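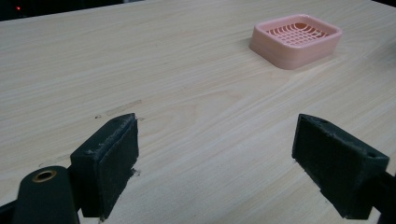
Figure 3. A pink plastic soap dish with a ribbed draining lattice, on a wooden tabletop.

4.2 Small fixtures and the shared washroom

Rental agreements in Clavgate have a great deal to say about boilers and almost nothing to say about soap. Of the 943 tenancy files we read, fewer than half mention the washroom at all, and those that do are mostly concerned with who pays when the ceiling comes down. The objects tenants argued over in their letters to the housing office were much smaller: hooks, shelves, bath mats, and the dish (Figure 3), an item worth less than the stamp on the complaint.

We coded the letters using the Rautiainen scale, which sorts household disputes by the size of the thing in dispute and the length of the letter it produced. The scale was built for shared kitchens, and we expected it to travel badly. It held up well enough, apart from one awkward result. Length rose as size fell. Letters on heating ran to a median of 40 words. Letters on washroom items went up to 2,110, the longest being a single paragraph on the subject of a shelf, with an appendix.

Two readings are possible. The first is that tenants trusted the office to understand a broken boiler and saw no need to elaborate. The second, which we prefer, is that large faults belong to the landlord while small objects belong to whoever put them there first, and priority of this kind takes some explaining. The Brodance buildings support the second reading. Washroom items there were supplied with the lease, and letters about them nearly vanish from the file – replaced, we should admit, by a lively correspondence about bicycles.

The Titance buildings are harder to place. Their letters were stored in a basement that flooded one December, and the surviving pages lean heavily toward complaints about damp. We have left them out of the length comparison and return to them in Section 5.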